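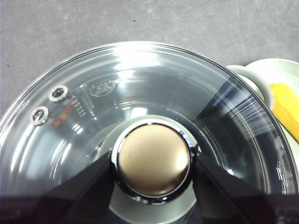
Gripper closed on the lid knob, seen from the wrist camera.

I spent most of September getting the arm at the back bench to pick up a pot lid the same way twice. I'm writing down what I changed, partly for Nermina Janevski, who takes over the cell when I move to the Leltdale site, and partly so I don't have to work it out again.

The cell is simple. One arm, a two-finger gripper, a small camera at the wrist and a grey work surface. The computer that runs it sits under the bench with the Clesar controller. The kitchen items came from the shop in Brimdale and they live in a crate on the shelf. Please put them back in the crate.

The fingers were the first problem. Whoever fitted them last had one bolt tighter than the other, and the left finger sat slightly forward. On a box you would never notice. On a round knob it turns the whole lid a few degrees as the grip closes. I took both fingers off, cleaned the mounting faces with alcohol, put them back loosely, closed them on a steel dowel and tightened the bolts a little at a time, side to side. Then I closed them on the dowel again and checked with a feeler gauge. It took three rounds.

After that I did the zero. Close the gripper fully with nothing in it, read the position off the controller, and save that as closed. Ours reads 16. The old file still had the number from the previous set of fingers, so the gripper always believed it had something in its hand. If you change the fingers, do this again before you do anything else.

Grip force came next. The knob has a chrome ring around it and the fingers close on that. It's smooth, and I started too low. The lid lifted, tipped and slid back down. I raised the setting in small steps and stopped at 423 on the Clesar scale, where it held through a full lift and a slow turn of the wrist. The scale goes to 2000. Don't go up there with glass.

The camera needed more patience. Clear glass on a grey surface doesn't give it much to look at, and the molded rings and the glare near the rim kept pulling the detector off to one side. I turned off automatic exposure and set it by hand, darker than looks right on the monitor. I also had it look for the knob first and ignore the rest of the lid. The gold top against the pale base under it is the easiest thing to find from straight above. The vent holes are no use as a reference, because the lid can be set down at any angle.

The camera bracket had worked loose too. It has two screws and both wanted a quarter turn. I marked them with a paint pen. If the marks don't line up, tighten them and run the calibration again. The good calibration is saved as kuusisto_1823, after the Kuusisto bracket it was done with. The older files in that folder are all wrong now and I will delete them when I get to it.

Regular care is short. Wipe the finger faces at the start of the day, and the camera window with a dry lens cloth. Check the cable where it passes the wrist joint. It was rubbing there, so I gave it some slack and a spiral wrap, and the wrap will wear through before the cable does. Finger bolts once a month.

I haven't fixed the approach speed. It still comes down a bit fast over the last inch, and I've been slowing the whole program to make up for it. The setting is somewhere in the motion file and I'll look at it next week.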